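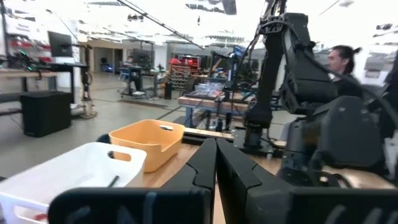 Skadora Shared Workshop
Build Course, Session 8: Teaching Two Arms to Sort
Notes by Harish Ahuja

Last time we got both arms moving. Tonight we make them useful, and I think this is the most fun session of the whole course! Bring your build log and your laptop, and please have the Plulia control package installed before you arrive (the download is slow on the shop network).

1. Check the mount first

Grab the base of each arm and try to rock it. If you feel any play at all, tighten the clamp a little, then try again. A base that shifts by a hair turns into a big miss out at the fingertips, and you will spend an hour blaming your code for it. I did exactly that in July.

Then run each arm slowly through its full range by hand, power off, and watch the cables. They need slack at the elbow and at the wrist. Tie them at the middle of a segment, never across a joint.

2. Finger alignment

Close the gripper until the tips just touch. Hold a sheet of paper between them and tug. It should drag evenly along the whole tip. If one side lets go early, loosen that finger, square it up and tighten again. The stepped inner edge is there for thin things like pens and sticks, which love to roll out of a flat grip.

Set the closing force to 600 in the config file. That number is raw servo units, so don't go looking for grams. At 807 my first set of printed fingers cracked at the root — a very sad noise.

3. Wrist camera

Focus it at the distance where the fingertips meet, and lock the ring with a dab of hot glue. You want both fingertips in view at all times. It feels like wasted picture at first, but the fingers are your best ruler: where the tips are, the grip will be.

Bright ceiling lights can fool the auto exposure. Fix the exposure by hand with the baskets in place, and leave it alone for the whole session.

4. The sorting task

Two baskets, one white and one orange. Start with a single thin object in the white one and move it to the orange one. Lead the arm through the move yourself and record it. Go slower than seems natural, and come in from straight above so you don't snag the rim.

Once that works, move the baskets a hand's width and record again. Variety matters more than polish here. Our group log stands at 2,159 recorded moves, and the clumsy ones have been surprisingly handy — recoveries are worth learning too.

For next session

Read the Fomevano calibration sheet, both sides. Write down your three worst misses and what you think caused them. Anyone still short a wrist bracket, the spares are in the bin marked Chaiyaporn.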